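Chapter 4
Buying a Task Board: The Flurnham Modular Kit

Learning aims

By the end of this chapter you should be able to:
say what a task board is used for when a two-arm robot cell is being set up;
match each type of control to the movement it asks of a gripper;
read a supplier's offer and pick out what is included and what is charged as extra;
write a short trial plan before placing an order.

4.1 Why buy a board at all?

Chapter 3 ended with the Prekbridge workshop choosing a pair of small arms for its test bench. The arms had been mounted and their reach had been measured, but the workshop still had no agreed way of checking what they could do. Stuart Fothergill, who ran the bench, had been using whatever was lying nearby: a door handle, a kettle switch, a length of hose. The results could not be compared from one month to the next, and a second site could not repeat them.

A task board deals with this by putting ordinary controls on a fixed base. The same button sits in the same place every time. If an arm misses it after a software change, the change is the first thing to look at.

The Flurnham kit is one product of this type, sold by Videtico. It is used as the running case in this chapter and again in Chapter 6. Naylor, the other supplier approached by Prekbridge, offered a one-piece board at a lower price, and the two offers are compared in section 4.4.

4.2 What the kit covers

The kit is sold as separate modules that join edge to edge. A buyer can start with one and add to it. Prekbridge took three, with a carrying handle for each end, and asked for the toggle module to be placed in the middle so that either arm could get to it.

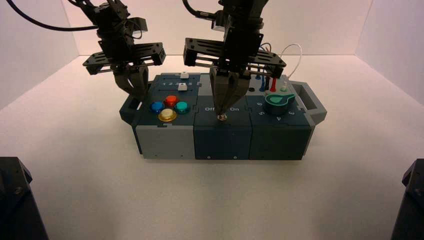 Figure 4.1 Three modules joined on the bench. The right arm has its gripper on the toggle lever; the left arm is held above the button and slider module.

Each control calls for a different skill. A push button needs a straight press and very little grip. A slider has to be held lightly and moved along a line, and a gripper that drifts sideways will jam it or let go. The toggle is small and stiff, so the fingers must close on it accurately before the wrist moves. A rotary knob needs the wrist to turn about the centre of the knob, and any error in position shows up as a side load. Plugs are usually the hardest, as the peg must be gripped, lined up and pushed home, and the cable pulls on it throughout.

The printed markings matter too. Numbered positions on the slider and knob let the operator give an instruction such as "move to 4" and check the result by eye.

4.3 The trial period

Videtico allowed a trial of 30 days from delivery. The delivery note was dated September 16, 2020, and Fothergill used the first week only for fixing down the board and teaching the arms where it was.

The trial itself was planned by Thanasis Antoniadis. He set 90 attempts for each control, divided equally between the two arms where both could reach. An attempt was passed if the control ended in the position asked for and the board had not shifted on the table. Partial results, such as a slider left between two numbers, were recorded as fails with a note.

By the end of the trial the log held 551 entries, including repeats after the grippers were adjusted. The toggle gave few problems once the approach height had been corrected. The plugs gave a great many, and most of the notes concern them.

Key terms

Task board: a fixed set of controls used to test handling.
Module: one section of a board that can be added or removed.
Parallel gripper: a gripper whose fingers stay parallel as they open and close.
Approach height: the distance above a control at which the arm begins its final movement.

Before you read on

Write down the controls found on a machine you know well. Next to each, note whether one arm could work it alone or whether a second would be needed to hold something steady. Keep the list for the costing exercise at the end of section 4.4.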